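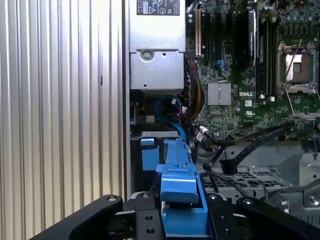 Kinadel to take apart 135 old desktop computers before spring move

Kinadel has started stripping down 135 retired desktop computers at its workshop on Drillen Street, and expects to have the last of them sorted for parts by the end of March.

The computers came out of offices and school labs that have switched to newer machines. Most had been sitting in storage at the Ivanov warehouse, where the lease is coming to an end. Kinadel took the whole lot in January and agreed to have the storage space cleared before the keys go back.

Danica Ristić, who runs the repair side at Kinadel, said the processors are pulled early in the job and kept apart from everything else.

"They're small and they're worth something, so they go in a tray with a label," she said. "After that we look at the memory, the drives and the power supply, and decide if the case is going to be used again."

The work is done with the tower on its side and the side panel off, so that the board faces up. The contacts in an empty processor socket are fine and bend easily, and staff are told to keep fingers and tools away from them. Boards that will be sold on get a plastic cover over the socket before they are packed.

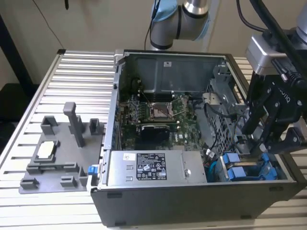 Power supplies are tested on a separate bench and are not opened. Those that pass are tagged and go on the shelf for use in rebuilt computers. Those that fail are sent whole to Sturkero, the metals recycler that also collects the shop's scrap cable and damaged boards.

Alfie Parsons, who joined the workshop last fall, said the pace has picked up since the first week. He and Sihan Luo finished 22 towers in their best shift so far. The slow ones, he said, are those with dust packed into the heatsinks, which have to be brushed out before the boards can be checked.

"You get to know where the catches are," Parsons said. "The first few I did, I spent more time on the cover than on anything inside."

Kinadel plans to put complete computers back together from the best of the parts. These will be wiped, tested and given a fresh operating system, then offered first to families on the school district's waiting list. Slavica Perić, who handles requests for the district, said the list had 133 names on it at the start of the term. She does not expect every family to get a computer from this batch, and said a second round would depend on how many of the boards turn out to be usable.

Loose parts will be sold over the counter. Memory, drive cages, fans and cables will be priced individually, and buyers can bring in an old part to match. Drives that held data are erased in the shop, and any that cannot be erased are drilled through and sent for scrap.

The shop has also set aside 2000 dollars from last year's sales for two more workbenches and a second test station. Heriberto Bermúdez, the workshop manager, said the benches should be in place before the final load comes over from the warehouse.

People who want to donate a desktop computer of their own are asked to wait until April, when there will be room to take them in. Monitors and printers are not being accepted at present. The parts counter is open from 10 a.m. to 4 p.m., and the entrance is on the side of the building next to the loading door.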